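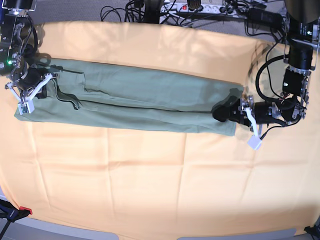 Showing the folding task: frequently asked questions

These answers are for people who guide the two-arm stations at Pirkberg, and for people who want to start. Andri Hofstetter collected the questions during the first months. If your question is missing, please write it on the sheet by the door or ask Gion Eder.

What is my job when I guide the robot?

You fold the garment with the robot's arms. You hold the two hand levers, and the arms on the table follow your movements. The program records the movement of the joints together with the camera pictures. Later the model is trained with these recordings, so it learns from the way you do the fold.

Do I need to know programming?

No. Most of our guides come from sewing, laundry or shop work. It is more useful to have patience and to know how a fabric behaves. Notburga Danzer worked for many years in a laundry, and her trouser folds are the ones we show to new people.

Which side is left and which is right?

We always speak from the side of the robot. If you look at the table from the front, the robot's right arm is on your left. This confuses everybody in the first days. Please use the robot's side also in your written notes, otherwise we can not compare them with the recordings.

How should I lay the garment at the start?

Not too perfect. In the instruction you will see one of three starting positions: flat, folded once lengthwise, or dropped. For trousers that are folded once lengthwise, the long side lies across the table. Small wrinkles may stay. A model that has seen only ironed clothes has difficulties with normal ones.

Must I iron the table cloth?

The fold lines from the package are no problem. The cloth must lie flat enough that a finger does not catch it, and the clamps must be closed. Check the clamps before the first recording and again after the break.

How hard may I press on the fabric?

Only as much as is needed so that the fabric does not slide. One gripper holds the end while the other one works. If you see that the table cloth moves together with the garment, you press too much. Open the hand a little and continue, you do not need to begin again.

I made a mistake in the middle. Do I delete the recording?

If you could repair it, keep it. Recordings with a repaired mistake are valuable for us. If the garment fell from the table or one arm stopped, mark it as "failed" and write one sentence about the reason. Please never delete by yourself. Sem Dijkstra looks at all failed recordings on Friday.

How many recordings do you need?

For each garment type we plan 400. For trousers we have 379 accepted at the moment, for long shirts 151. Shirts are slower because the sleeves must be put in first.

Can I also move the arms directly with my hands?

At these stations, no. Guiding by hand is done only at the Bretis station, where the motors can be set soft. There you take the arm at the wrist and lead it. At the folding tables the motors are stiff while they are switched on, and you must keep your hands out of the area.

What do I do if a cable is caught on the cloth?

Stop, put both arms in the rest position and press pause. Wait until the screen shows "Paused", then free the cable. Do not try to shake it free with the arm.

How long is one shift?

Two hours with a break of fifteen minutes in the middle. After this time the movements become careless, and we see it in the data. New guides do one hour in the first week.

Whom do I call?

For the arms and the levers, Gion Eder. For the recording program Plirkero, Gunnlaugur Snorradóttir. Questions about shifts and payment go to the Gisler office on the ground floor, open until 4 p.m.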